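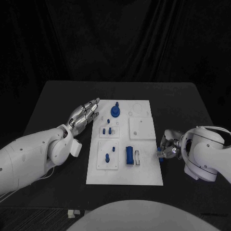
Vedley Board: drawings, part list and layout notes

Shares 59 | Comments 12

Last updated: May

What this is

Vedley is a tabletop assembly board: a white rectangular base with raised white plates and holes, plus a set of blue parts that go on it and come off again. This folder has the drawings, the layout files and the notes we wish we'd had when we made our first one. If you like putting small things into other small things (we do, very much!), you're in the right place.

Gemechu Weldu drew the original. Liya Wako redrew it after we'd all complained about the plates, and her version is the one in here. It is so much nicer to work on. The old drawings are still in the archive folder if you need to match a board you already own.

What's in the folder

board/ - base outline, hole positions, plate positions
parts/ - one drawing per blue part, with a sheet of suggested clearances
layouts/ - 50 starting layouts, as plain text
notes/ - fit notes, repair notes, Tolera's long one about chamfers
archive/ - everything before the redraw

Sizes

The base in the current drawing is 600 mm on the long side. All dimensions are in millimeters, including the clearance sheet, which used to mix in inches (sorry, fixed).

The parts

Our favorite is the round gear-like one. It has a wide disc for a base and a narrower cylindrical peg standing up from the center, so you can pick it up by the peg or by the rim, and those feel like two completely different jobs. In our standard layout it stands near the top center of the board, with a small upright peg close by, just below it and a little to the left. That little pairing has started more arguments in our group than anything else in the set. Gadisa Fikre wants them farther apart. The rest of us love them where they are!

The small pegs look easy and are not. Go for a snug fit first and open the hole up a touch at a time. A hole that's too loose lets the peg lean, and then everyone who uses the board learns to put it in crooked.

Why white and blue

Contrast, mostly. Blue parts show up beautifully on a white base, and a white base shows up beautifully on a dark table. We tried an all-gray set early on, named Plilta, and kept losing the pegs among the plates. You can use any colors you like, but please keep the parts and the base well apart in tone.

Setting up

1. Put the board on a flat table that is larger than it by a good margin all around. Dark gray is great.
2. Hang something plain behind it if the room is busy. We like a black curtain.
3. Turn the board to whatever angle you want. The layouts are written relative to the board's own top edge, so they still work when it sits askew on the table.
4. Open a layout file and place the parts in the order listed.
5. Check that each part lifts straight out before you begin.

Reading a layout file

Each line is a part name, a hole name and a rotation in degrees. Hole names run left to right from the top left corner. Lines starting with a # are comments, and some of them are jokes. A few layouts leave parts off the board on purpose; the word "hand" in the hole column means the part starts off the board, ready to go in.

Known problems

- Plate corners in the archive drawings are too sharp.
- Layout 31 asks for the same hole twice. Liya Alemayehu has a corrected copy and it will be in the next upload.
- The clearance sheet says nothing yet about worn holes.

Contributing

Yes please! New layouts are the best thing you can send us. Keep to the existing part names, put your name in a comment on the first line, and try the layout on a real board before you send it. Changes to the base outline need a chat with Gemechu first.

Comments (12) | Share this page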